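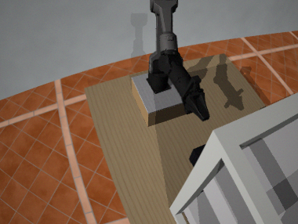 Fire extinguisher check, Pladorwood site
Date: 18 May 2026
Checked by: Neville Bellamy
Extinguishers on the list: 6

1. On its bracket or stand, handle at the right height. OK, all.
2. Pin in place and tamper seal unbroken. Number 4 has no seal. The pin is in. New seal ordered from Lencho.
3. Gauge needle in the green. OK. Number 2 is CO2 and has no gauge, so it was weighed. Weight matches the label.
4. Hose and horn free of cracks. Number 5 has a split near the collar. Taken out of use and swapped for the spare. 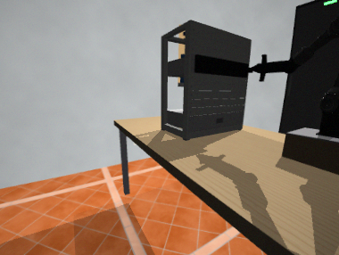
Yevhen Palamarchuk: The spare is water, and number 5 was foam. It can stay there for paper and wood, but the paint store is on the same corridor. Please order foam before the next delivery.

Foam ordered, reference 353. Paint moved to the Faltach store until it arrives.

5. Sign above each one, readable from the doorway. Number 1 sign faded. Replace.
6. Nothing stacked in front. Two boxes of leaflets moved from number 3.
7. Service label in date. All due in September.
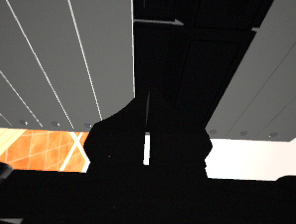

Who signs the service label?
The engineer from Wunau signs it at the yearly service. Monthly checks go on the card behind the label, with initials and the date.

8. Card filled in. Done for all except number 5, which has been tagged and put in room 51.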